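Course notes, part 2: Looking after hats and caps in a small costume store

These notes go with the February session. Please read them before you come to the practical, and bring your own pencil and a soft brush. Students who took part 1 with the Nomier workshop will know some of the words already, but I explain them again.

## 1. Why hats lose their shape

A hat is made by pressing or sewing flat material into a round form. The material always wants to go back a little. Heat, damp and weight help it to do this. Felt goes soft in steam, straw becomes brittle when the air is too dry, and cotton caps take a crease wherever something heavy has been lying on them.

The most common damage in a theatre store is from stacking. The hat at the bottom carries all the others, and after one season its crown is flat. In the old Jillis store the shelves were deep and the hats stood in tall piles, and many of the felt ones could not be saved.

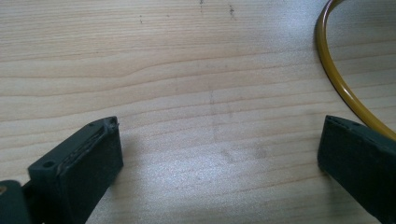

Before you handle any hat, prepare the place where you will work. Wipe it, let it dry, and take away pens, cups and anything with a sharp corner. A pale wood top with visible grain, like this one, is good for dark hats because loose threads and dust are easy to find on it. For white or cream hats I prefer a sheet of dark blue paper. Wash your hands also, and take off rings.

## 2. Brushing and cleaning

Brush felt in one direction only, following the nap. Begin at the back, so that if you make a mistake it is less visible from the audience. Do not press hard. For cotton and wool caps, a clothes brush is enough in most cases.

Sweat marks are on the inside, so turn out the inner band first and let it air overnight. If the colour of the band comes off on a damp white cloth, stop there and write this on the hat's card. Never put a cap with a cardboard peak in water. Newer caps usually have plastic in the peak and can be washed by hand in cool water.

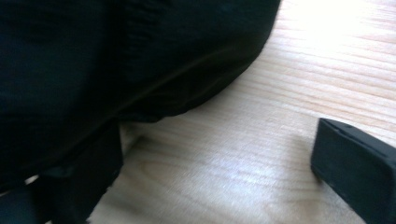 *Black fabric on the work surface. On dark cloth, check the curved edges for lint.*

## 3. Supports

Every hat should have something inside it when it is stored. The choice depends on how often it is worn:

- Acid-free tissue, made into a loose ball, for hats that stay in the box.
- A padded block, for felt hats with a high crown.
- An open stand, for caps that are in use every evening.

The support should fill the crown without stretching it. If you must push the hat down, the support is too big. Tissue should be changed when it becomes flat or yellow.

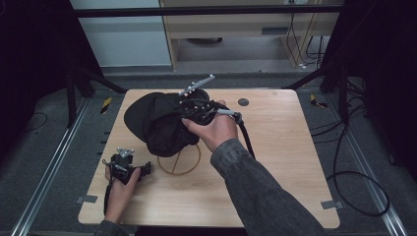

Ogbonna objects to tissue for caps in daily use, saying that dressers pull it out before the first performance, throw it in the bin, and then the cap goes back on the shelf with nothing inside. I think this is a fair point. For a running show, use a stand and keep the tissue for the end of the season.

## 4. Labels and cards

Sew the label to the inner band with 2 small stitches. Do not use pins or glue. The number on the label must be the same as the number on the card, and the card gives the material, the head size in centimetres, the production and any repairs. Our numbers begin at 1000. Please do not use a number again when a hat leaves the store.

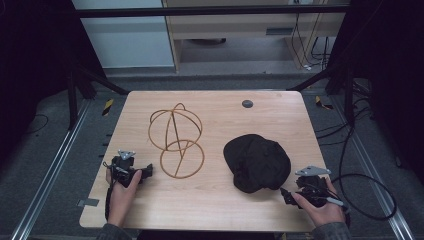
## 5. For the practical

Each student will receive one cap from the Jisivska collection and one blank card. Brush the cap, examine the band, choose a support and complete the card. Write what you observe, also when you are not sure of the material; "wool or wool mix" is an acceptable answer. Leave the card with the cap when you finish.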